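April, workshop notes, glaze tests cont.

Batch 38 out of the kiln 7.40 am. Stollow white again, Paucar clay, same sieve as last time. Pinholes all round the foot ring, rim is fine. Anel thinks its the bisque, too fast up to top. I think glaze too thick at the bottom where we dip and hold.

Weighed out a fresh bucket, 2174 g dry, water added till it looked like single cream. Sipho did the stirring. Left to stand over lunch – bit of a skin on it, sieved again.

Dipped 2 tiles for a slow count of three, 2 more quick in and out. Marked on the back in oxide. Wian wants the Closereck kiln for his bowls so ours go on the bottom shelf, not ideal, runs cool there.

Old batch (no. 31?) had none of this. Check teh book for who mixed it. Jamshid maybe.

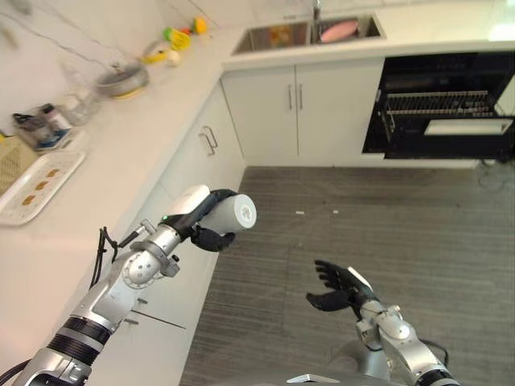 Would a longer soak at the top get rid of the pinholes? Probably some of them, but it'll dull the white, so try ten minutes first and see.

Cones are low, nearly out. Ask Fiachra to order. Lid back on the bucket before going home PLEASE.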